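5 Dec 2025

When I asked the owner of the toy repair and resale shop on Faulkner Street in Bostberg how she got started, she laughed and put the kettle on, which I took to mean it would be a long story. It was, and I enjoyed every minute of it.

She grew up in Remley, the youngest in a house where nothing was thrown out until it had been mended at least twice. "My mother darned socks, my father glued chairs, and I sorted everybody's buttons," she told me. "So when my own kids outgrew their toys, I couldn't stand to see them sitting in the garage. I set up a card table at the September street fair and sold 16 bags of mixed bricks before lunch. I went home and told my husband I'd found my calling, and he asked if it could wait until after dinner."

The card table became a market stall, and six years ago the stall became the shop. People bring in games with missing pieces, dolls with tangled hair and, more than anything else, tubs of building bricks that have been in the attic since somebody left for college. She buys by the pound and sorts in the evenings with the radio on.

"You learn a lot about a family from the bottom of the tub," she said. "I've found baby teeth, a house key, a very sweet note to Santa. The notes I always mail back if I can work out where they came from."

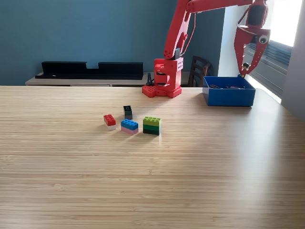 *Bricks in red, white, gray, blue, pink and green on a bamboo-wood table, with a blue bin off to the side.*

Washing, she says, is the part customers ask about most. She uses lukewarm water and a little dish soap, then spreads everything on old towels overnight - never in the dryer, however tempting it looks. A big batch can run to some 2,000 pieces, and she has been known to fall asleep on the couch with a sieve in her lap.

I wondered whether the big online sellers worried her. She took her time answering, and topped up my tea while she thought.

"They can ship faster than me, sure," she said. "But a little boy came in last winter looking for one hinge for a castle his grandpa built. We sat on the floor and went through three drawers together, and he went home with it in his mitten. I charged him a nickel, and I think I would have paid him to let me help."

Next spring she hopes to start a lending shelf, so that families can borrow a set for a month and bring it back for the next child. She already has 300 board games and puzzles set aside for it in the back room, and she's still looking for somebody handy to put up the shelves. If you have a drill and a free afternoon, she'd love to hear from you, and I can promise the tea is very good.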